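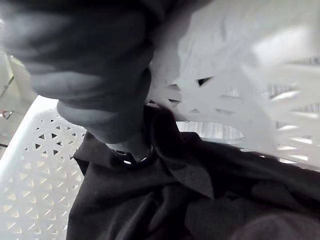

The Basket Will Not Save You
Speaker notes, Grollier Home Keeping Evening, June 19, 2019

Slide 1. Title

Wait for the door to close. The fan in that room is loud, so start louder than feels right.

Good evening. I was asked to talk about laundry systems. I should say up front that I don't believe in most of them. I have bought a few. I have a label maker. I am speaking tonight as a customer.

The claim I want to poke at is one you've all heard: if you get the right basket, the laundry takes care of itself. I'd like to know who has seen this happen.

Slide 2. What a basket does

It holds clothes. Ask the room what else it does and leave them a good long silence. Somebody will say "it breathes." Good, go with that.

The holes. Every plastic basket with holes in the sides is sold on air flow. I accept that air can get through a hole. I don't accept that much of it gets to the middle of a packed load of jeans. If you put a damp towel in the bottom of a basket and pile a week of clothes on it, you have a damp towel with company. Hang the towel up first. That advice is free and it works with any basket, including a cardboard box.

What the holes are good for: the basket weighs less, you can see whether it's full from across the room, and you can get your fingers in anywhere to drag it. Those are fine reasons to own one. I own one.

Slide 3. The dark load

This is the part people write to me about, so slow down here.

Black clothes get more bad advice than anything else in the house. Vinegar, coffee, pepper, the freezer. I have tried the pepper. I had pepper in my socks.

What I'm willing to stand behind:

Turn them inside out. The outside is what rubs against everything else, so put it on the inside.

Cold water, short cycle. Most black T-shirts I deal with have been worn to an office and back. They haven't been down a mine.

Don't stuff the drum.

Keep them away from new towels. All the detergent in the world won't get towel fuzz off a black sweater, and I don't care what the bottle says.

Then the matter of Cidura, the dark wash they handed out at the last one of these. I used it for 5 loads and used the cheap stuff on 5 more. I couldn't tell the piles apart. Maybe you can. My test was small and I'm not a lab, so please don't quote me as if I were. But if a product makes a big promise and I need good light and a lot of good will to see the result, I keep my money.

(If the Cidura people are in the room, smile, move on.)

Slide 4. Sorting by eye

Show of hands: who has pulled a black thing out of a basket and not known what it was until it was all the way out?

Dark cloth bunched up in a basket all looks like one thing. You can't find the sleeve. A fold looks like a pocket, and a pocket looks like a collar. So when someone tells you to "sort quickly at the basket," they must be washing very cheerful clothes.

I tip the whole lot out on the bed. It's an ugly method and has no name. It does mean I shake out each piece once, check the pockets once, and find the other sock before the machine is running. A white basket helps a bit too, because a dark sock left on the bottom shows up. Credit where it's due.

Pockets: reach in to the bottom. A pat from the outside misses tissues every time. Pause here, everyone has a tissue story, take one and only one or we'll be here until July.

Slide 5. The apps

Wevby. You scan your clothes, it tells you when to wash them. Their own sign-up page offers space for 700 items. If you own 700 items of clothing, the app is the least of it.

I gave it a fair try. I entered 269 things, and that took most of a weekend, including the gloves. Then it sent me a reminder to wash a coat. The coat was clean. I knew the coat was clean; I had worn it twice.

People tell me they love it. I ask what changed, and mostly they say they feel more on top of things. Fine. I'd like to see the floor of the bedroom before I agree.

Slide 6. The Iyamu method

Careful here, there are fans in this crowd.

The idea: each person gets a basket, each basket gets a day, nothing is ever mixed. On paper it is lovely. My questions are these. Where do the baskets go? Who has the wall for it? And what happens to the one black shirt that needs to be clean tomorrow, when its day is past? In my house it gets washed on its own, with a whole machine of water around it. I can't call that a saving.

The online group has 3,448 members, and they post beautiful pictures of empty baskets. I'd be more convinced by the full ones.

To be fair: for a family with kids old enough to carry their own load, I can see it. One basket, one person, no arguing about whose leggings those are. Say this clearly or the questions get heated.

Slide 7. What I'd do with ten dollars

Buy one plain basket. Check the handles before you pay: pick it up in the store with something heavy in it and see if the rim bends. Run a hand along the inside of the holes too. Rough edges catch on knits, and a snag in a black sweater is there for life.

Skip the lid and skip the wheels. If you have stairs, the wheels are only weight.

Slide 8. Questions

Likely ones:

Dye sheets? I use them with new jeans. I can't prove they do anything.

Dryer for blacks? Low, and take them out early. A rack if you have room.

How often should you wash the basket? When it smells. Rinse it in the tub.

Leave the handouts by the coffee. Get the clicker back.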